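The Last Stop on Route 7
Fiction
By Dilwyn Morgan
February

The routing engine closed at 4:00 a.m. and released the day's work at 4:04. Mei-kuen Lam was paid to be awake for those four minutes. During the window a dispatcher could move a stop by hand. After it, the plan was locked and sent to the drivers.

The Skellgate depot ran 100 vans. The engine, Terovard, had been installed the previous winter and had cut fuel use enough that the company stopped publishing the number. It weighed distance, road class, parcel volume, delivery windows and driver hours. It produced a cost for each stop, and the stops with the highest cost went to the end of a route, where they could be dropped if the day ran long.

Stop 505 was at the end of Route 7. It had been at the end of Route 7 every morning that month, and it had been dropped on most of them.

She opened the record. The address was a farm road outside Pemelthorpe. Customer name, Mfaume. Contents, one carton, low weight, no signature required. The parcel had been loaded, driven around the county and unloaded again so many times that the scan history ran to a second page. Each failed attempt carried the same code, which meant insufficient hours remaining.

Nothing was broken. Terovard compared the stop with the other work on the route and found, correctly, that it was the worst one. The next day it had no memory of having done so. Age was not a factor in the cost. Somebody had set that field to zero during installation and left a note beside it: restore after trial. The note was signed S. Jang.

Soo-ah Jang had moved to the head office in the fall. Mei-kuen sent her a message anyway, and an answer came back at 4:01.

"Why are you awake?" it said.

"Window's open. Why are you?"

"Habit. Don't change the field during a live window. It recalculates everything."

"I know. I'm moving one stop."

"It'll push back."

She dragged 505 to the first position on Route 7. The screen turned amber. The projected cost of the route rose by a fifth, and a box asked for a reason from a fixed list. The list offered road closure, vehicle fault, customer request and other. She chose other. A text field opened — she hadn't known there was one — and she typed: It is their turn.

The box accepted this. It would have accepted anything.

At 4:04 the plan locked. Down in the yard Marcelino Esteban read his tablet under the bay light, scrolled up, scrolled down, and looked toward the office window. He was the Route 7 driver and had carried the carton out and back himself. He put it on the passenger seat and left by the north gate.

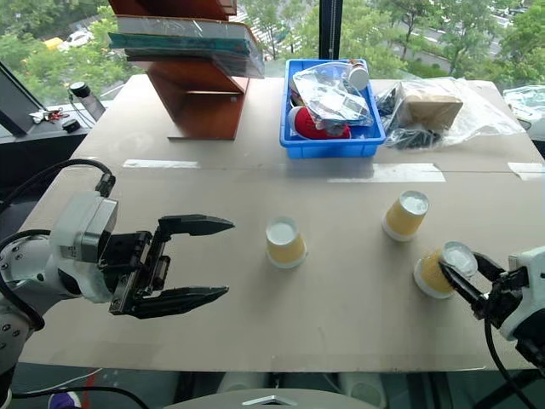
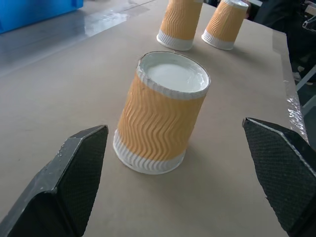 The scan came in at 6:40. Delivered, left with resident. Marcelino had used the comment line, which drivers were told not to do. He had written: dog, gate, nice lady, said thank you for hurrying.

Mei-kuen copied the line into the shift log. Then she filed a change request for the age field, gave it normal priority, and went to find her coat.

Last updated: February

Comments

Rehema Mollel
I worked nights in dispatch and the reason box is dead right. We had "other" too. I never saw anyone read what went in it.

northgate_reader
Would the parcel not be returned to sender after that many attempts? Liked it otherwise.

Dilwyn Morgan
At most depots, yes. At Skellgate the return rule only counts attempts where the van reached the door.

pallet jack
"Thank you for hurrying" got me. Is there going to be more with Soo-ah?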